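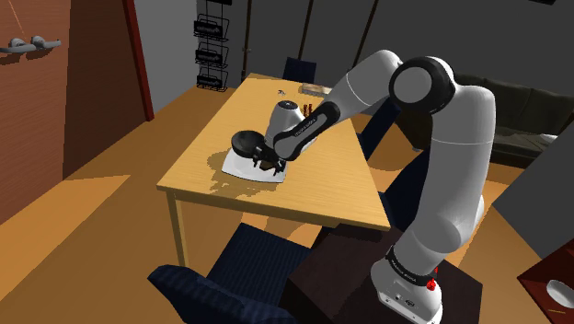

What does Baltano contain?

Baltano contains the announced and the real start times of concerts, together with the set lengths where somebody wrote them down. One row is one concert by one headline act.

Baltano: a table of concert start times

Last change to this file: 2024-01-31

Background

I began the table after a long evening at the Bošković hall in Anier, when the doors opened at seven and the singer came on stage shortly before ten. On the way home I wanted to know if this was usual. I looked for a public source and found many angry comments but no list of times. So I started to write down times by myself, first from my own tickets and then from old newspaper reviews and from the diaries which some concert fans keep on their personal pages.

The table is still not big compared with what exists in sports, where every minute is recorded. But I think it is enough for simple comparisons, and some people have asked me for a copy, so it should have a proper description.

What is in the package

concerts.csv is the main table. It has 3,402 rows.
venues.csv has the 35 venues which appear in the main table, with the town, the kind of venue (hall, club, theater, open air) and the official curfew if it has one.
sources.csv gives for every row the kind of source and, where possible, the title and page of the publication.
changes.txt is a list of corrections in plain words.

All files are UTF-8. The separator is a semicolon, as some titles of tours have commas inside. Please check that your program keeps the letters š and ć in the venue names. In an older copy which went around by mail they were lost, and the Bošković hall became two different venues by mistake.

Columns of concerts.csv

concert_id: a number without meaning. It does not follow the order of dates.
act: the name of the headline act as printed on the ticket or poster.
venue_id: points to venues.csv.
day: the calendar day on which the concert was announced to begin. A concert that started after midnight keeps the day of the announcement.
announced: the time printed on the ticket. If ticket and poster are different, I take the ticket.
announced_kind: "doors" or "show". See the next section, this one is important.
support_end: the time when the last support act left the stage, if known.
started: the time of the first song of the headline act. An intro from tape is not a first song.
ended: the end of the last encore.
interrupted: "y" if there was a break which was not planned, for example for rain or for a power problem.
confidence: A, B or C.
note: free text, mostly in English. A few of the oldest notes I have not translated yet.

Doors and show

The most frequent mistake when people use the table is to take every announced time as a promise that the music begins. Many tickets print only the time of the doors. If you subtract this from the real start, you get very late artists who were in fact on time. For any question about delay, please use only the rows with announced_kind equal to "show".

There is one more trap. With a support act, "show" usually means the beginning of the whole evening. In this case the useful number is the gap between support_end and started. Stage crews need this time for changing the drums and the microphones, and I would not call it a delay if it stays under half an hour.

How the times were collected

The real start is known for 1,781 rows. In the other rows the field is empty, and it should stay empty. Please do not fill it with an average.

I used these kinds of sources:

Own notes. I look at my watch at the first song and write the time on the ticket.
Diaries of fans. I asked the writers by mail before I took anything, and those who did not answer are not in the table.
Newspaper reviews. They are good for the end of the concert and for scandals, but weak for normal evenings. A critic rarely writes that the singer came at eight as planned.
Running orders. The Burska festival hangs its running order at the entrance each year, and afterwards a corrected version is put on its page. I take the corrected version. 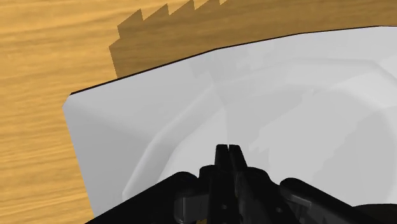 The Burska rows are for this reason the most exact ones in the table, but also the least typical. At a festival the next band is already waiting behind the stage, so a late act simply loses its last songs. I recommend keeping the festival rows apart from the hall rows, or at least looking at both separately before mixing them. In venues.csv you can filter them by the kind "open air", but take care, two of the summer theaters have the same kind and are not festivals.

Confidence

A means that the time comes from a note made during the concert, to the minute or nearly.
B means that the time was written down on the next day or comes from a review with a clear time in it.
C means that I had to calculate it, for example from "we waited an hour and a quarter". Such rows can be wrong by 15 minutes in both directions, in bad cases by more.

If two sources disagree, I keep the better one and put the other one in the note. If both are equally good, I keep the earlier time. This is a choice in favor of the musicians, and you may disagree with it. With the notes you can turn it around.

Known weak points

Late concerts are remembered and punctual ones are forgotten. This is the biggest problem in the table and I have no cure for it. The reviews make it stronger, the own notes make it a little weaker. If you want to say something about how often artists are late, use only the own notes and the running orders. With all rows together the result will look much worse than the truth.

The venues are not a fair sample. There is too much from Anier, where I live, and too little from big arenas. Clubs with no fixed seats are also rare, as many of them do not print a time at all.

Styles of music are not recorded. I tried it in the first version, but I could not decide for half of the acts, and the people I asked could not agree either.

The reason of a delay is not a column. Sometimes the artist explains it from the stage or in a post on the next day, and the fans explain it differently. I am not able to judge who is right. If there was an official reason, it is in the note with the words of the source, and it should be read as a claim.

Canceled concerts are not included. A concert moved to another day is included under the new day, if it took place.

What you may do with it

Counting, comparing, drawing, teaching. A school class has used the table for exercises with hours and minutes, and I was glad about it. You may also join it with your own data if you keep the column confidence visible for your readers.

I ask you not to make a list of "the rudest stars" from it. For most acts there are only one or two rows, and one bad evening says nothing about a person. In February, a year ago, such a list was published from an early copy, and two of the names in it were there only due to the doors problem described before. I wrote to the page and it was corrected, but the first version had already been shared.

The table should also not be used as proof in a dispute about refunds. For this you need your ticket and the terms of the organizer.

License and citation

The tables are free for any use with the name of the source. Please write: Baltano, table of concert start times, and the date of this file. The quotes in the notes belong to their authors and are short on purpose.

Corrections and new rows

New rows are welcome, also for concerts that began on time - these even more. I need the act, the venue, the day, a photo or scan of the ticket, and the time of the first song. Tell me also how you know the time. If you remember it only from the feeling, say so, and the row will get a C.

For corrections please send the concert_id together with the old and the new value. I answer slowly in the summer, when I am at Burska or at other festivals most of the weekends.

Changes in this version

Column support_end is new. It is still empty for most of the older rows.
Bošković hall is again one venue.
Times after midnight are written as 00:20 and not as 24:20. If your script subtracts the times directly, you must add one day for these rows.
Several double rows from Anier were removed. They came from two diaries of the same evening.
The spelling of act names now follows the ticket also when the ticket has a printing error. The correct name is then in the note.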